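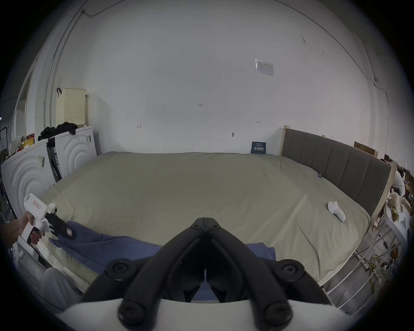
Blue cloth on a bed with a fitted sheet.

Home Opinion Letters Food Places Archive

In praise of the overnight guest
4 July 2018
By Vasiliki Karagiannis

My cousin Themis came for one night in January and stayed 7, and I would like to argue that this was the best week of my winter. We had no plans at all. She missed one bus back to Nomudberg because we were talking, then she missed another because it was raining and there was soup, and after that we stopped looking at the timetable.

People used to stay. When I was small, my aunt's house in Simden had somebody on the sofa most weekends, and often somebody else on the floor beside them, and breakfast went on until the plates were needed for lunch. Now friends who live 73 miles away write to say they have booked a room "so as not to be a bother". Be a bother! I want to see you in your socks, looking for the tea.

There is a kind of talk that only happens after ten at night and before the first cup of coffee. You can't get it in a restaurant, where someone has an eye on the bill, and you can't get it in an afternoon visit with the car parked outside like a reminder. It needs everyone to be a bit tired and to have nowhere to go. My father told me how he met my mother at half past one in the morning, in his pyjamas, to a room that included a man he had known for one day. I had asked him for that story for years.

I know what stops us. We think the house must be ready. I used to put people off for weeks while I worried about the hall carpet, and I am sorry now for every one of those weeks. A clean sheet, a towel, a lamp that can be reached from the bed – that will do for anyone I would want to know. 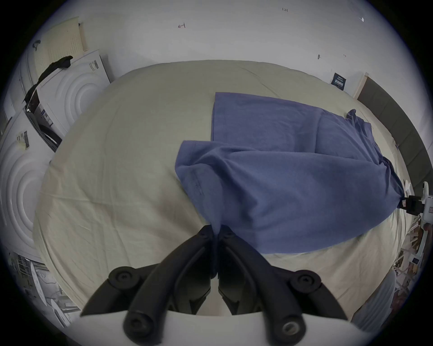
A blue towel on the bed.

Money comes into it too, and small flats, and I don't pretend otherwise. The last place I rented had a bedroom where the door hit the bed. But Prodromos Stergiou, my neighbour there, had even less space than I did and put up his whole choir, in turns, during the Sterside festival. They slept across his kitchen. He still talks about it as other people talk about a cruise.

So ask someone. Ask them for a night with no reason attached, and ask before you have painted anything. And if you are the one invited, say yes, bring your own slippers and don't strip the bed at six in the morning to be polite. Stay for the second pot of coffee. I'll be putting the kettle on for Themis again next month, and she has been told not to buy a return ticket.

Comments (3)

Despina Vasilakis
Lovely, and I agree with all of it except the slippers. I keep a basket of spares by the door, all sizes.

Hipólito Gallardo
We had my brother-in-law for over a month. There are limits, Vasiliki.

P. Stergiou
It was the altos in the kitchen. The basses had the landing.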